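Standing on the touchline at Ultelwood

I went to my first Ultelwood women's match almost by accident (I had the wrong time for something else entirely) and I've hardly missed a home game since. We play at Penner Road, on the pitch with the slope, and the last one drew a crowd of 199, which for us is a proper turnout and meant the tea ran dry before half-time!

It was Feler Ladies again, and if you've ever watched Feler you'll know they sit deep and kick it long and are terribly hard to beat. We had most of the ball for 80 minutes and nothing to show for it, and then our left back, who had been limping since the break, wandered forward and hit one from miles out that dipped under the bar. I hugged a complete stranger. He was very nice about it.

What I'd love is for the club to get the early kick-off back next season, so the girls from the under-twelves can come along after their own games.
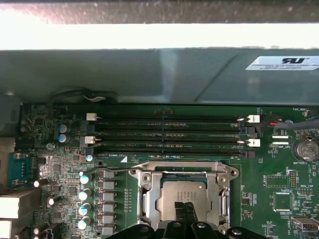 Page last changed: July 2024

The fund for the new dugouts has reached £1,679, by the way, and thank you to everyone who bought a cake. Pre-season starts with a trip to Atwood, and the league proper gets going in September. I'll be by the corner flag as usual, so do come and say hello.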